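Stop Folding Your Kids' Clothes
3/11/26

I quit folding my children's clothes a little over a year ago, and I'd like to make the case that you should too. My mother has already heard this speech and did not enjoy it, so now it's your turn.

Some background. We have three kids, a washer that sounds like a truck on gravel, and a dresser from a store called Wimby that has never once closed all the way. For years I did what I was raised to do. I'd carry the clean stuff to the couch, put on a show, and make piles. Shirts in thirds, pants in half and half again, socks rolled into those little potatoes. Then I'd carry the piles upstairs, and by breakfast my youngest would have pulled the bottom shirt out of the stack (it is always the bottom shirt) and the whole drawer would look like a raccoon had been in it.

One night I timed myself. It took me 18 minutes to fold one load, and we do over 400 loads a year. I'll let you work that out, I got too depressed to finish. And for what? So a six-year-old can wear an unwrinkled dinosaur shirt for the four minutes before she lies down on the driveway in it?

My friend Ans Declercq thinks I'm being dramatic. Ans folds everything, including dish rags and her husband's swim trunks, and she says it calms her down. Fine! I believe her! Some people bake bread and some people run marathons. My complaint is with the idea that the rest of us owe it to somebody, that a decent parent has a decent drawer. I have met plenty of decent parents and I've seen inside some of their drawers, and I see no connection.
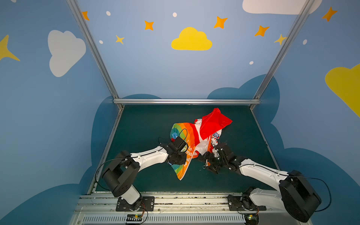
So where do the clothes go if you don't fold them?
Into bins, one per kid per type: tops, bottoms, underwear and socks together, pajamas. Ours are the cheap Inga ones with the handles, and they sit on a low shelf where the Wimby dresser used to be.

I dump the clean load on the bed, everybody grabs what's theirs and throws it in the right bin, and we're done before anyone starts crying. My oldest is ten and does his own from start to finish now. He never would have done that when there was a right way to fold a sleeve and I was standing there sighing at him.

Wrinkles, yes, there are wrinkles. Knit stuff hardly shows it, and most of what kids wear is knit. I hang up the school concert shirt and the two dresses and anything my mother bought. Grown-up clothes I still fold, more or less, and sheets I've never been able to fold anyway, so those get balled up in the hall closet where they've always been.

What bugs me is how much money gets spent trying to make us feel bad about this. I went looking for bins last March and got followed around for weeks by ads for dividers, boards, label makers and a Grudance drawer "system" that cost more than the dresser it was supposed to go in. A drawer for a child who wears the same two pairs of leggings!

If you love folding, keep folding, and come over sometime, I have towels. Everybody else, try it for one week with one kid. Start with pajamas.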